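Section 5: Setting Up Your First Spin

This section assumes you have unpacked the Clunetti turntable, found the belt (check inside the foam block, then check the other foam block), and placed the unit on something that does not wobble. If it wobbles, go back to Section 2. The record will notice before you do.

You will need a clean record, the two-speed adapter, the cartridge gauge and ten minutes without a dog in the room.

5.1 Fitting the belt

1. Unplug the turntable.
2. Lift the platter straight up with both hands. It is heavier than it looks.
3. Loop the belt around the inner rim of the platter, with the ribbon tab facing out.
4. Lower the platter onto the spindle and turn it until you can see the brass motor pulley through the cutout.
5. Hook the ribbon tab over the pulley, let go gently, and pull the ribbon free.
6. Turn the platter by hand 8 times, clockwise. The belt should ride in the middle of the pulley.

Note: If the belt pops off, start again from step 2. Everyone's belt pops off. The trick is to say nothing and keep going.

Caution: Do not oil the belt. We mention this only because of the letters.

5.2 Balancing the tonearm

This is the part people skip, and then they write to us about their copy of a live album sounding like it was recorded inside a sock.

1. Leave the stylus guard on for now.
2. Set the anti-skate dial to zero.
3. Unclip the tonearm from its rest and hold it lightly by the finger lift.
4. Turn the counterweight until the arm floats level on its own. A small turn goes a long way.
5. Return the arm to its rest and clip it.
6. Hold the counterweight still and turn only the numbered ring in front of it to zero.
7. Now turn the whole counterweight until the ring reads 2.
8. Set the anti-skate dial to 2 as well.

If you bought the Stollex cartridge as an upgrade, use the number printed on the card in its box instead. If you have lost the card, the number is also on the underside of the box lid, in type apparently meant for ants.
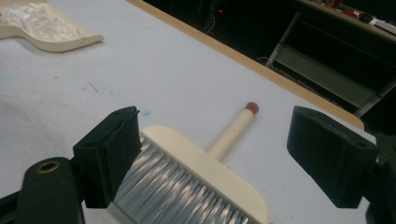 Once the arm is balanced, leave it alone. Owners with a fresh gauge and a free evening tend to keep adjusting until the arm is worse than when they started. Measure once, measure again if you must, then put the gauge back in its pouch and the pouch in a drawer.

5.3 Connecting the sound

1. Plug the red and white leads into the matching sockets at the back of the turntable.
2. Attach the thin ground wire to the screw marked GND. Finger-tight is fine.
3. Run the other ends to the phono input on your amplifier, with the ground wire on its own post.
4. If your amplifier has no phono input, slide the rear switch to LINE and use any spare input.

Note: A low hum usually means the ground wire has come loose. A loud hum usually means the switch is on the wrong setting. Humming that follows the tune is somebody else in the house.

Caution: Turn the volume all the way down before switching anything on. Speakers can be replaced, but the conversation with the upstairs neighbors is harder to fix.

5.4 Playing a record

1. Place the record on the mat, label side up. Both sides have labels, so pick one.
2. Choose the speed. Albums are normally 33, singles normally 45. If the singer sounds like a chipmunk, try the other one.
3. Remove the stylus guard. Put it somewhere you will remember.
4. Raise the cue lever, move the arm over the smooth outer edge of the record, and lower the lever.
5. Bring the volume up slowly.
6. When the side ends, raise the lever and return the arm to its rest. The Clunetti does not do this for you. It feels that you could use the walk.

5.5 Looking after it

Brush the stylus from back to front before each session, never side to side. Replace it after 1,000 hours of play. We know you will not be keeping a log, so replace it when the cymbals start to sound like frying bacon.

Keep the lid closed when the turntable is resting and open, or off, when it is playing. Do not use the lid as a shelf – not for sleeves, not for mail, and not for the cat, who will have views.

Problems with speed, skipping or one silent channel are covered in Section 6. Owners of the older Draliritz power supply should read the notes at the start of that section before plugging it in.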